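Armont Families Question Funeral Home's "Price Promise"

ARMONT, April 4th - A local group that helps families plan burials says the new price promise from Clovitz Funeral Homes leaves out most of what people end up paying for.

Clovitz says a basic service will cost $3000 through next spring. The group read the price sheet and found that the grave opening, the obituary notice and the hearse are all extra. 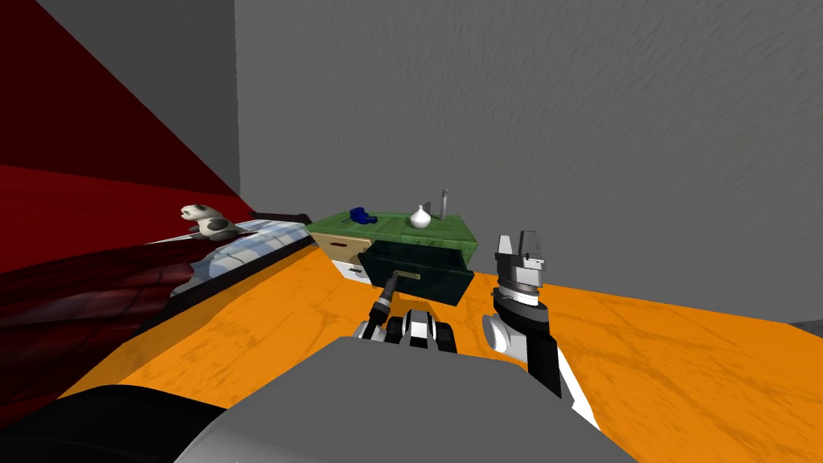 Da-eun Yang said her family was quoted the promised price in the morning and handed a bill with $366 in added fees by supper. "I would call that a starting price," she said.

Clovitz says the extras are "clearly listed." They are listed, on the back page, in small type. Whether a grieving family will turn the sheet over is another matter. 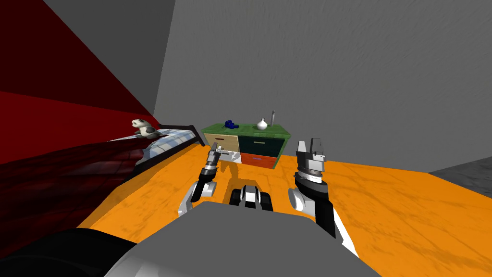 What the Group Wants

The group is asking Clovitz to print one full price, with the $240 hearse charge included, and to hold it for families who have already signed. So far the company has offered a meeting - no date given.

Families may bring their own bills to the Tak Street library, where the group will go over them free of charge.

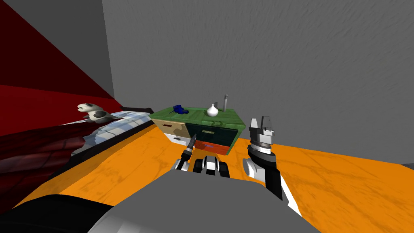 Released by Zulkifli Sopacua, Armont Burial Planning Group

Copies of the price sheet, both sides, are available on request.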